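Etham Residence Hall - Furnished Room Safety Checklist
Building: Drornuslow Wing
Inspection date: 6/21/18
Inspector: Rocío Tlapale
Accompanied by: Bastien Pruvost, Housing Office

Ratings: S = satisfactory, A = attention needed, N/A = not applicable

1. Exits and corridors

1.1 Exit doors open fully from the inside without a key. S
1.2 Corridors free of stored items. A
Comment: A bicycle and two boxes were found outside Room 11. The resident was notified and the items were removed during the visit.
1.3 Exit signs lit. S
1.4 Stair handrails secure at both ends. A
Comment: Lower bracket on the east stair is loose. Work order submitted to Kaczorowski Maintenance.

2. Fire protection

2.1 Extinguishers mounted, sealed and tagged. S
2.2 Smoke alarms sound when tested. A
Comment: The alarm in Room 18 did not sound. The battery was replaced and the unit passed on the second test. Replace the full unit if the fault returns.
2.3 Room doors close and latch on their own. S
Comment: The closer on Room 32 is slow but still latches. Check again in November.

3. Electrical

3.1 Outlet covers in place and not cracked. S
3.2 No extension cords used as permanent wiring. A
Comment: One cord was run under a rug in the study lounge. Removed. Residents who need more outlets should write to the Housing Office.
3.3 Portable heaters. N/A
Comment: Heaters are not permitted in this wing.

4. Windows

4.1 Windows open and lock. S
4.2 Opening limiters fitted on upper floors. S
Comment: Limiters were supplied by Iltholm and match the approved type.

5. Furniture

5.1 Wardrobes and bookcases anchored to the wall. A
Comment: Anchors are present in all rooms, but the bookcase strap in Room 11 had been unhooked. It was refastened and the resident was reminded of the rule.
5.2 Bed frames tight, slats seated. S
5.3 Drawers stay on their runners and close fully. S
Comment: Drawers should be kept shut when not in use - an open drawer at shin height is a trip hazard at night. 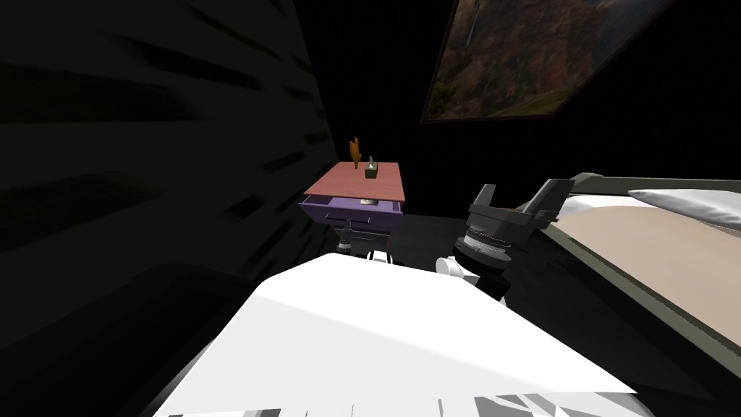 Item 5.3: Nightstand with drawer partly open.

5.4 Tabletops free of splinters and sharp corners. S

6. Follow-up

Items rated A remain open until the Housing Office confirms the repair in writing. The approved limit for repairs in this wing is $3750. Any amount above that requires the signature of Aurélien Boyer.

Reviewed by: Ysaline Coste, Residential Safety
Copy to: Housing Office, Kaczorowski Maintenance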